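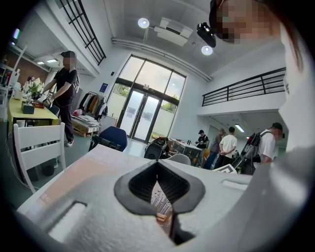

Main hall at Elholm, gripper in the foreground

Equipment planner wanted, Oludine, Elholm site. Part time, 19 hours a week, start March.

We need somebody to sort out the buying for our hand-held gripper work. 35 pairs to budget for next year, plus spare pads, screws, tag panels. Quotes in from Indeo and Son, niether compared properly yet. Stock list is 262 lines and needs a tidy - you'd own it. 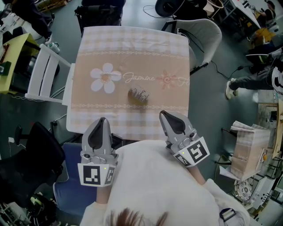
Working with a pair of grippers at the table

Spreadsheets a must. Purchasing background good, robotics not needed. Some lifting.

Send CV and a short note to Daichi Murakami, quoting ref 642. Calls fine before 10am - after that he's on the floor.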